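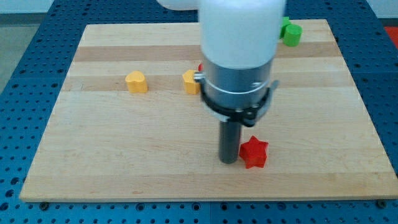 *Whitelaw, January*

The usual question put to anyone who works near robots is when one of them will clear up the kitchen. My answer has not changed much in 11 years: some of the kitchen, slowly, and with a person in the next room.

Consider what goes into moving a star-shaped block across a wooden board with a plain rod. There are no fingers to close and no grip to rely on. The rod touches the block at one place, the block slides or turns depending on where that place is, and friction under it is never quite even. Push through the middle and it travels. Push near a point of the star and it rotates. Push too high on a tall heart and it may fall over. A child of three corrects for all this without looking up. A machine has to estimate it, act, look again and estimate once more.

That loop is most of what housework consists of. Wiping crumbs to the edge of a worktop is pushing. So is nudging a plate along a shelf to make room for another. Sorting on a packing bench is much the same, which is why I think the shop floor will have useful general machines well before the home does.

The shop floor has one large advantage – it can be arranged. A table with a grid of threaded holes lets you screw a board down and know where it is tomorrow. Parts come in known shapes. At Provura, where I spent last spring, Graciela Lagos ran a tidying trial with 118 attempts, and the arm finished 90 of them without help. She regarded this as a good result for a bench and a poor one for a house, and I agree with her. Twenty-eight failures on a bench are 28 small delays. In a kitchen some of them are broken glasses.

Bülent Tatlı, who builds fixtures for the same group, takes the opposite view. He argues that people already arrange their homes around machines: we buy plates that fit the dishwasher and lift chairs so that the vacuum can pass. If a machine could do a third of the chores, he says, we would rearrange the cupboards to suit it within a year. He may be right about the cupboards. I doubt he is right about the third.

My objection is to the way progress is reported. A success rate is quoted for one set of objects, under one set of lamps, on one surface. Change the board for a slightly rougher one and the figure needs measuring again. Until results are given across surfaces, with the time taken and the number of times a person stepped in, a buyer cannot tell a working product from a well-prepared afternoon.

I would pay for a machine that cleared a bench overnight and left the difficult pieces in a tray for the morning. For the kitchen I am keeping the cloth.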